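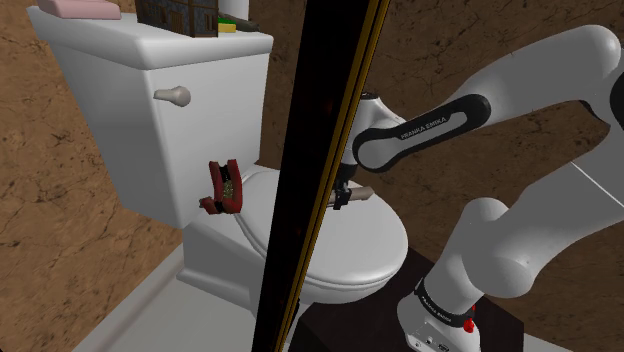

Budget season at Gratunham, day one. I asked for one robot arm to clean restrooms and have been told to "start in simulation," where the plumbing is free. So now I have a rendered toilet with a closed cover, a Franka Emika arm reaching over it, and a tiny building parked on the tank lid. I have been in a lot of restrooms and never met one with a tiny building, but fine, clutter is good for testing.

Simulation license from Mistesura: $549 a seat. I need one seat. They sell them in packs of 16.

Pao-chu Liao in purchasing wants to know the payback period on a robot that cleans a toilet that doesn't exist. Put that in the "questions we'll come back to" column. It's a long column.

Things I had no line for last year: the mount, the spare fingers for the gripper, the safety scanner, the person who comes out to look at the safety scanner.

Quote from Dirby came in for a mobile base, so the arm can get from one restroom to the next. Lead time: 19 weeks. I asked if there was a faster option. There is. It costs more and takes 19 weeks.

Chia-jung Man asked if we could lease. I called. You can lease the arm, you can't lease the gripper, and you can lease the cart only if you buy the cart's charger. I wrote this down twice to be sure I'd heard it right.

Current plan, as of 2/7/24: one simulation seat shared with the Hung office (they're buying the pack, bless them), no hardware until July, and a mop.

Waterproof sleeve for the arm: $458. It's a sleeve. I've owned cars that cost less per yard. Approved anyway, first thing all week that went through without a meeting.

If anyone has run an arm around cleaning chemicals for a year or more, please tell me what you spent on seals. I have a blank cell in the spreadsheet and Pao-chu can see it.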